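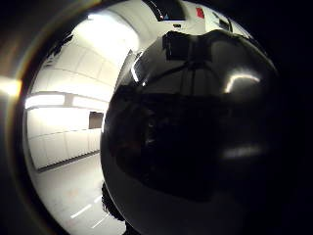

Okay, bowling night thread. I joined the Grolley league in March because my sister said I needed to leave the house. I wanted one of those sparkly pink balls. I've now come around to dark and glossy, like this one, with the light streaking across it.

My high game so far is 70. Please be kind. 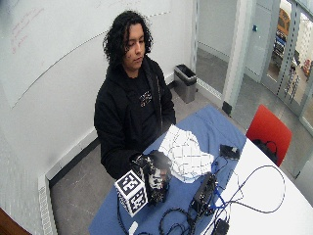

Dexter Baluyot bowled in this league back in 2000 and his advice was to look at the arrows and forget the pins. I tried it for 3 weeks – still drifting left, but I picked up a spare!
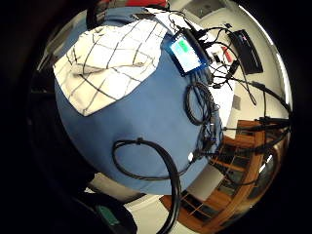 Marilou Cabrera
League newbie, team Plekska

Next match is us against Bautista. Mylene is bringing her nacho dip, so even if we lose I'm eating well – wish us luck, and if anyone has size 8 shoes to sell, message me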